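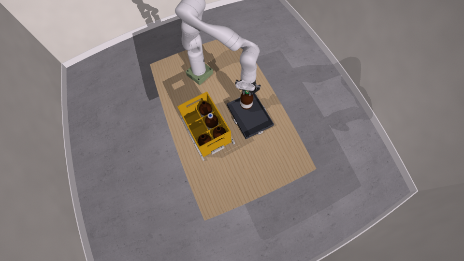 Prutarmont open-air museum in September: do I need to book ahead?

Iona Cruickshank
9 June 2025

We are spending a long weekend in Prutarmont in September and want to see the open-air village museum and, if there's time, the painted church up the hill. I have found two different pages with opening hours and they don't agree. One says the museum closes on weekdays once the school year starts, the other says it stays open all month.

Does anyone know if tickets have to be bought ahead, and if there is a bus from the train station? We won't have a car. My mother is coming with us and can walk fine on the flat but not on steep paths. We also hoped to hear some folk music, but the program I found is for last year.

Vicente Maldonado

I was there two years ago in the same month. The museum was open on a Thursday and we bought tickets at the gate with no trouble. I paid 461 for two adults and a child, in local money, but prices have gone up since then. Take cash. The card machine was out of order and the nearest place to get money is back in town.

The Poleo bus leaves from in front of the station. Buy the ticket from the driver. Get off at the museum stop and stay off the next one, which leaves you at the bottom of the hill with a long walk back.
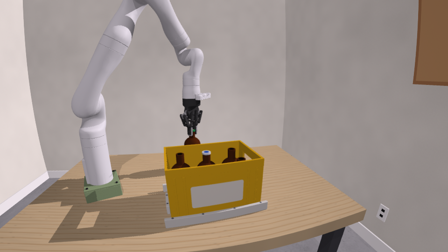
Brown bottle and yellow crate

The church is worth it if someone can drive your mother up. The path is steep and has no handrail for most of the way — mine turned back halfway and waited at the tea room.

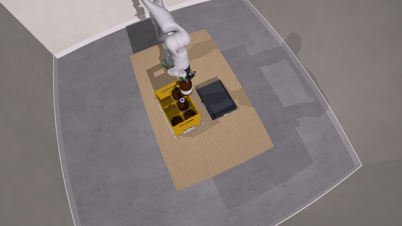 Bronisława Kaczmarczyk
The bus information above is out of date. Poleo stopped running that line last year and it is now done by Hoxha. Same stop, but only 8 trips a day and fewer on Sundays, so look at the board for the return time before you go in.

Weekday opening depends on group bookings. Call the museum the day before and ask. The music is on Saturday evening in the barn by the mill, and that one you do have to book.

Teodor Bednarek
Church is closed for roof repairs I think. Not sure about the museum.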